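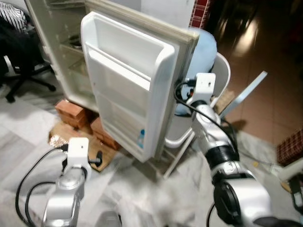 Mini fridge up on bricks - daft idea?

driter_dan_not
Right, I've finally got the little white fridge out of storage and into the back room at Steltow. The floor slopes and the door used to drag, so I've put it up on two stacks of bricks with a flat wooden board underneath. Door swings right open now and I don't have to crouch for the bottom shelf. Is this a terrible idea or will it be fine?

sowahgirl
Looks a bit student house but I love it! Mine was on bricks for 6 years and never budged. Are yours level though? Mine hummed like mad until I shoved some card under one corner.

mugsandmoss
Sorry, I'm going to be the boring one. A board on the floor, bricks on the board, fridge on the bricks - that's a lot of layers, and the weight shifts when you open the door. Load that door with milk and I wouldn't trust it. Get a proper stand, Zanham market had them for a tenner in August.

driter_dan_not
I gave it a good shove and it stayed put. And there's no milk going in, just water. I like the small clear bottles with the blue screw caps, they sit nicely in the bottom ledge of the door.
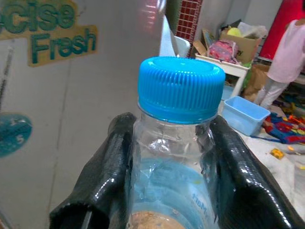
The plastic is so thin on them though, they go all dented round the shoulders if you so much as look at them. Doesn't bother me, but my sister won't touch a crinkly one.

mugsandmoss
Water weighs more than you think! Put them on the shelf inside, at the back.

sowahgirl
Oh let him have his door bottles. 2 or 3 won't tip a fridge.

kettle_on_100
With mugs on this one. Wouldn't have it anywhere near kids. Also check the rubber seal while you've got it open, a wipe with warm soapy water does wonders.

driter_dan_not
Seal's on tonight's list. Bricks are staying for now, but I'll have a look at stands next time I'm over Zanham way.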